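3月　投稿者：Hollis Iwasaki
印刷する｜メールで送る
シェア 5

双腕セルの検証で発生した停止不全について

Flimiaの検証室で担当している双腕ロボットの作業検証において、保護停止が本来の条件で作動しない事象を確認した。実機ではなく、Dutivicoによるシミュレーション上で起きたものであり、人身および設備への影響はない。ただし、同じ設定ファイルを翌週に実機へ展開する予定であったため、経過と処置を本ブログに記録しておく。社内の正式な報告書は別に提出済みであり、以下は担当者個人の立場でまとめたものである。

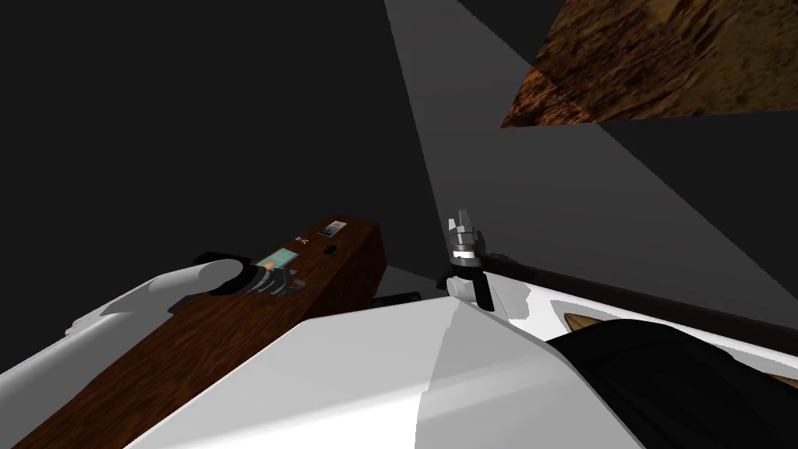
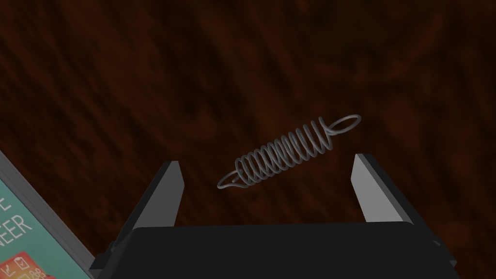

いずれもシミュレーション画面。1枚目は木製ブロックの上方にある一方のグリッパーともう一方の腕のグリッパー、2枚目は開いた指と引張ばね。

対象の作業

検証の対象は、卓上に置かれた小物を一方の腕で把持し、所定の位置まで持ち上げたのち、もう一方の腕が作業域に入るという一連の動作である。小物の種類は試行ごとに入れ替わる。その中で最も扱いにくいのが引張ばねであった。コイル部に隙間があり、両端の形状も異なるため、指がどこに当たるかによって把持後の姿勢が大きく変わる。

上位の動作管理はTirngateが受け持ち、Dutivicoは物理演算と接触判定を担う。グリッパーの制御部品はSikoraから提供を受けたもので、実機と同じものをシミュレーション側にも組み込んでいる。制御部品を共通にした理由は、展開時の差分を減らすことにあった。今回はこの共通化のおかげで不具合が事前に見つかったが、見方を変えれば、誤った設定もそのまま実機へ渡るところであった。

事象の経過

試行は全部で603回を計画し、夜間に無人で連続実行していた。事象が記録されたのは186回目である。対象物は引張ばねであった。

ログによれば、把持側の腕は通常どおり接近し、指を閉じる指令を出した。指令から300ミリ秒後に把持完了の信号が立ち、腕は上昇に移った。ところが、この時点での指の開き量は閉指令の前とほとんど変わっていない。すなわち、ばねは把持されていなかった。把持していないにもかかわらず完了と扱われたことが、第一の異常である。

続いて、動作管理側は把持完了を受けて次の工程に進み、もう一方の腕に進入を許可した。把持側の腕は、上昇の途中で把持物の重量が想定と合わないことを検出し、再把持のために下降へ転じた。ここで二本の腕の経路が重なり、グリッパー同士が接触した。接触を検知した時点で両腕とも停止すべきところ、停止せず、互いに押し合ったまま指令が継続した。これが第二の異常であり、安全上はこちらがはるかに重い。

最終的に動作を止めたのは、Tirngate側の工程時間の上限である。保護停止としては数えられない。上限に達するまでの間、関節トルクの指令値は上がり続けており、実機であれば指先部品の破損は避けられなかったと考えている。

発見の遅れ

翌朝の集計では、この試行は「時間超過」として分類されていた。時間超過はそれまでにも散発しており、ばねの試行では特に珍しくない。一覧を見た私は、把持のやり直しが重なったものと判断し、いったんはそのまま次の集計に移っている。

異常に気づいたのは同じ班のHanna Mazurekである。午後3時の定例で再生画面を確認していた際、停止記録の欄が空であるのに接触力の波形が振り切れているとの指摘があった。私の一次確認では波形まで開いていなかった。分類名だけで内容を推定したことは、担当者として明らかな確認不足である。

この指摘を受けて連続実行を中断し、既に終わった試行の記録を波形の段階から見直した。その結果、停止記録を伴わない腕同士の接触が、186回目を含めて5件見つかった。いずれも接触時間が短いか、工程の終わり際であったため、成功または時間超過として処理されていた。

第一の原因：把持完了の判定

把持完了の信号は、指の開き量が目標の範囲に入ったこと、および指先の力が下限を超えたことの二条件で立つ設計である。しかし設定を追うと、通信が途切れた場合の代替処理として、300ミリ秒を経過した時点で無条件に完了とみなす項目が有効になっていた。

この項目を入れた経緯については、Igor Kurekから説明を受けた。開発初期に信号の取りこぼしが続き、工程全体を流す確認ができなかったため、暫定の処置として追加したとのことである。その後、取りこぼしの原因は解消されたが、暫定の項目は残った。変更履歴には「一時対応」とだけ書かれており、外す条件も期限も記載がなかった。

ばねで問題が表面化したことにも理由がある。ばねの接触形状は計算負荷を抑えるため単純な円柱で近似しており、画面に見えるコイルの形とは一致しない。両端の輪と鉤の部分は、接触計算の上では存在しない。このため、見た目には指がばねの端に届いていても、計算上は何にも触れていない場合がある。通常であれば指の力が下限に達せず、把持失敗として正しく処理される。今回はその前に無条件の完了信号が割り込んだ。

第二の原因：接触判定の除外

停止が働かなかった原因は、接触判定の除外表にあった。双腕の構成では、同じ腕の中で常に隣り合う部品同士など、判定が不要な組み合わせを除外表に登録する。この表の中に、左右の指先同士の組み合わせが含まれていた。

本来、左右の指先は工程によって近づくことはあっても、接触してよい場面はない。ところが表の作成時、同一グリッパー内の二本の指を除外するつもりで記述した行が、名称の前方一致で展開される仕様のため、別の腕の指にも適用されていた。記述者の意図と展開後の内容が食い違っていたことになる。表は展開前の形でしか点検しておらず、展開後の一覧を出力して読んだ者はいなかった。私もその一人である。

なお、物理演算そのものは除外表とは別の経路で接触を計算するため、指先は互いをすり抜けず、力だけが発生していた。波形に力が残り、停止記録に何も残らないという組み合わせは、この二重の構造から説明がつく。

処置

以下の処置を行い、Kenneth Calimlimの確認を得た。

・経過時間による把持完了の項目を削除した。通信途絶時は完了とせず、両腕を停止して呼び出しを出す。
・除外表の前方一致を廃止し、部品名をすべて完全な形で記述した。
・除外表は展開後の一覧を出力し、作成者以外の者が読み合わせて署名する。
・接触力が上限を超え、かつ停止記録がない試行は、集計上「停止不全」として独立に分類する。
・ばねの接触形状に両端の輪と鉤を追加した。計算時間は延びるが、許容することとした。

進入許可の条件については、議論が残っている。現在は把持完了の信号のみで次の腕を入れているが、Konrad Wysockaからは、上昇後の重量確認が済むまで許可を出すべきではないとの意見が出た。私も同じ考えである。一方で、待ち時間が加わると工程の見直しが必要になるため、まず実機側の要求時間を確認したうえで決めることになった。それまでの間は、遅くなることを承知で、重量確認後の進入とする。

再試行の状況

処置後の設定で、先の5件と同じ初期条件を再実行した。うち4件では把持失敗が正しく検出され、二本目の腕は進入しなかった。残る1件は把持に成功したため、停止の確認としては使えない。そこで、意図的に経路を重ねた条件を別に用意し、接触の検知から停止指令までが記録されることを確かめた。

603回の連続実行は最初からやり直す。途中まで終わっていた分を引き継ぐ案もあったが、判定の条件が変わった以上、前半と後半を同じ表に並べることはできない。夜間の実行では、停止不全が1件でも出た時点で全体を止める設定を加えてある。

実機への展開は延期とした。展開にあたっては、低速かつ片腕ずつの確認から始め、停止回路についてはシミュレーションの結果に依存せず、現場で別途試験を行う。シミュレーション上の保護停止と実機の停止回路は別のものであり、一方の合格をもって他方の確認を省くことはしない。

同様の構成で双腕の検証を進めておられる方には、除外表を展開後の形で一度出力されることをお勧めする。当方の表では、意図しない行を見つけるまでに要した時間は、出力の手順を調べる時間よりも短かった。

やり直し分の集計が終わり次第、進入許可の条件と併せて追記する。

コメント 2件
印刷する｜メールで送る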